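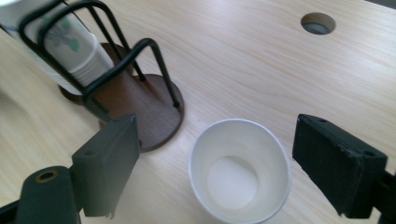 4.2 Paper cups, or the chore we thought would be easy

I'll admit I picked the cup task because I wanted an easy win. After the laundry results in 4.1 we all needed one. Taking a paper cup off a stack and setting it down where somebody can reach it is the kind of thing you'd hand to a bored six-year-old at a birthday party, and I figured we'd be done with it by lunch. We weren't done with it until May!

The full set for this chore is 1,299 demonstrations, all recorded with the hand-held gripper described in Section 3. Of those, 534 were done at the Gellmont break room and the rest at our own place. Shoaib Zaidi did most of the Gellmont ones (he has a very light touch, and you can spot his runs in the data without looking at the labels, they're that smooth). Every run has the same parts: get a cup off the stack, stand it on the table, let go, back away. We trained the Afridi policy on all of it and then ran a second version on the Gellmont runs only, to see how much the change of room mattered.

Figure 3 shows the tabletop from the gripper's point of view, with one cup upright between the open fingers and the wire dispenser on its round wooden base off to the left. I like this view because it's all the policy gets. There's no second camera on the ceiling and no depth sensor helping out. It has a white cup on pale wood in bright daylight, and it has to find the rim. People do this without thinking, partly because we've got two eyes and partly because we can feel the cup start to give. Our gripper feels nothing at all, so the picture has to do all the work.

And the picture is harder than it looks. Where the sun lands on the table, the wood washes out to nearly the same brightness as the paper, and our early policies would drift toward the bright patch and close on air. We tried covering the windows, which helped a lot and also felt like cheating (who covers the windows to put out cups?), so every number in this section is with the blinds open.

The stack itself was the other headache. Nested cups stick together. When a person pulls one and two come along, the fix is a little wiggle with the thumb, and most of us couldn't even tell you we do it. I watched a pile of recordings before I noticed I was doing it myself. With two parallel fingers you don't have a thumb to spare, so Shoaib worked out a slow twist against the stack, and once he'd taught it to the rest of us the demonstrations got a whole lot cleaner.

So can the machine do it? Kind of! We gave the full-data policy 20 trials on the Gellmont table, and 2 of them ended with a cup standing where it was supposed to be and the stack still in its holder. The Gellmont-only policy got none. I know how that first number reads, and I went back and forth on whether to put it in the abstract. But the failures bunch up in a useful way. Nearly all of them happened at the separating step, and if we started the arm with a single cup already free on the table, it could pick it up and move it well enough that we got bored of watching. For comparison we also ran Vornari, which takes the same input, and it had its trouble in exactly the same place.

My own read is that the grasping part of this chore is in decent shape and the un-nesting part is wide open. I wouldn't put one of these in a real break room yet, and I say that as somebody who'd love to. A paper cup forgives almost nothing. Squeeze a bit too hard and the rim goes oval, and then the next person gets a cup that dribbles down their shirt, which is a kind of failure our success metric doesn't count. We're adding a rim check to Droteo, our scoring tool, and plan to rescore the older trials with it before we touch the policy again.

The next chore, wiping the table down afterward, uses the same gripper with a sponge holder bolted on, and the setup is in 4.3.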